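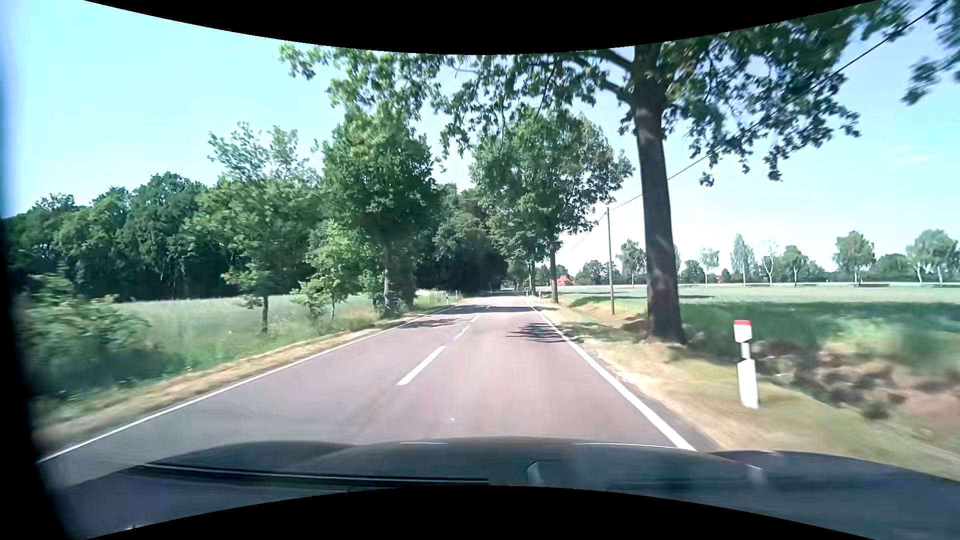

4.2 Rules for lane position on rural two-lane roads

The Dradthorpe guideline asks an automated driving function to state, for every stretch of road, what it takes as its lateral reference. On freeways this is simple and most systems do it well. On country roads the guideline is less clear, and two teams reading the same clause can build two different functions. A typical case is a straight road with a solid white edge line on each side, a dashed center line, and tree shadows lying across the pavement. The painted lines are continuous under the shadows, but the contrast along them changes, and a detector tuned on open road may report a gap where the paint goes on. A large trunk close to the right verge adds a second demand, as the clause on fixed objects asks for a lateral margin that can conflict with the clause on staying clear of the center line. We read the two clauses together and give the center line priority when oncoming traffic cannot be ruled out, and the fixed object priority in all other cases. The function slows down if neither margin can be kept.

The guideline has 72 clauses in the edition of December 2022. We found 20 of them to be relevant to rural two-lane roads and sorted these into three groups: lane position, junctions, and handover to the driver. Clauses that deal only with freeway ramps, tunnels or parking were left out. Two of us sorted the clauses separately and then compared lists. Differences were settled by reading the clause text again, and where the text allowed both readings we kept the stricter one.

Each clause was then rewritten as a check that can be run on recorded drives. A check has a trigger, a measured quantity and a limit. For lane position the trigger is the presence of at least one usable edge line, the quantity is the distance from the wheel to the inner side of that line, and the limit is set by the road class. The word "usable" caused the most work. The guideline uses it without a definition, and we now take it to mean that the line has been tracked without a break for three seconds. A line that is lost and found again has to meet this condition from the start. The effect is a function that behaves with some caution after every loss, and test drivers on the Kamar route found this noticeable in wooded sections — more so in March, with the sun low, than in the summer drives.

4.3 Junctions and signs that face other traffic

Junctions need their own set of checks. The main point is that a sign may be in full view and still not apply to the vehicle. The guideline says that a function shall respond to signs "addressed to its direction of travel" and leaves the method open. Earlier software on the Puketti platform decided this from the shape alone, and it braked for stop signs that stood with their backs to the main road. We consider this a breach of the guideline, since unneeded braking is covered by its own clause.

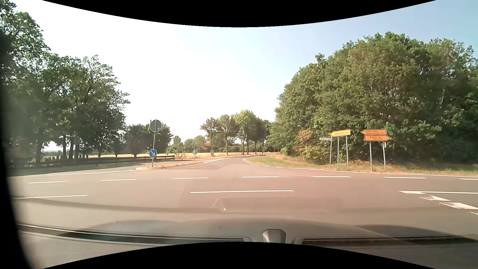
Figure 3. Side-road junction with an octagonal sign seen from behind on the traffic island.

The layout in Figure 3 brings several clauses into play. The octagonal sign shows its back to the main road, while the round blue sign lower on the same pole shows its face, with a white arrow pointing down and to the right. A rule that treats the whole pole as one object has to get one of the two wrong. We therefore require that every plate on a pole be given its own facing direction before any rule is applied to it. The blue sign marks the side on which to pass the island, so it matters to a vehicle turning into the side road and has no effect on one that goes straight on. In the check this is written as a condition on the planned route.

Direction signs fall outside the clauses on regulatory signs. They were kept in the recordings because they affect the detector: a signboard with an arrow-shaped end and two stacked boards beside it give several strong edges in a small area, and false detections tend to gather there. The guideline sets no limit for false detections that do not change the behavior of the vehicle. We log them and do not score them.

Markings at junctions are handled in the same way as on the open road, with one exception. Where the solid edge line is replaced by short dashes across the mouth of a side road, the dashes are accepted as a lateral reference for a vehicle going straight. A turning vehicle may not use them. Our first version of the check had no such exception, and it reported a loss of reference at almost every junction, including ones that the function had passed without any change in lane position.

4.4 When the rules disagree with the map

The map supplied with the Sepúlveda toolkit stores right of way, speed limit and lane count for each road section. It is updated on a fixed schedule, and roadside signs can change between updates. The guideline asks for a "consistent" use of map and sensor data, again without saying which one wins. We looked at how this could be written down in a form that an assessor can test.

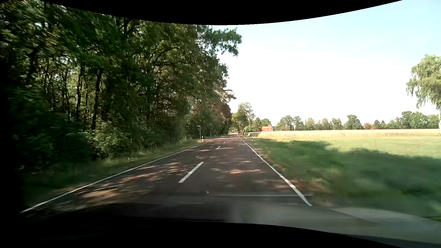

What should the function do if the map gives it right of way and the sensors see no sign that confirms it?

It should approach at a speed from which it can still stop before the junction, and return to normal speed once the crossing area is seen to be clear. The map alone is accepted as proof of right of way only if the entry has been checked within the period set by the operator.

A sign seen from behind can be used as supporting evidence. The outlines of stop and yield signs can be told apart from the rear, and a rear view on the side road suggests that traffic there has to give way. We allow this evidence to confirm a map entry. We do not allow it to replace one, as a sign may have been turned by wind or impact, and the rear view gives no information about temporary covers. If rear view and map disagree, the more cautious of the two is applied and the section is flagged for a map review.

Flagged sections are collected per route and passed to the map editor with the position, the direction of travel and the clause number. The driver is not told about a flag during the drive. In an earlier version a message was shown on the display each time, and it drew attention away from the road at the point where the driver might have been asked to take over. The clauses on handover, treated in Section 4.5, advise against this kind of message, and it was removed before the second round of drives on the Kamar route.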